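Brorside evening repair classes are back for a second season
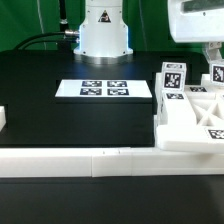 2024-09-30

I'm Balakrishnan Kurup, I run the evening program at Brorside, and I've been itching to send this one out. Our home repair classes are coming back for a second season, and this time there are 15 of them!

When we tried the idea in July we offered three evenings and they filled up before I'd finished putting the posters up. People wanted to fix lamps, hem curtains, patch a bike tube (one man brought a toaster to every class, including the sewing one). So we've stretched the program out and added a proper beginners' course in clothes mending, taught by the folks from Bustent – they also lend us the sewing machines.

Each class costs $5 and that covers thread, screws, glue and coffee. Rajan, the hardware store down the street, has put in $2,000 toward hand tools, and I can't thank them enough. You're welcome to bring your own tools too, just put your name on them, please.

Sign-up is open now at the Brorside front desk. If a class is full, ask for the waiting list – spots do open up, usually on the afternoon of the class.

Press contact: Balakrishnan Kurup, evening program, Brorside. Reporters are welcome at any class, and yes, you can bring your broken lamp.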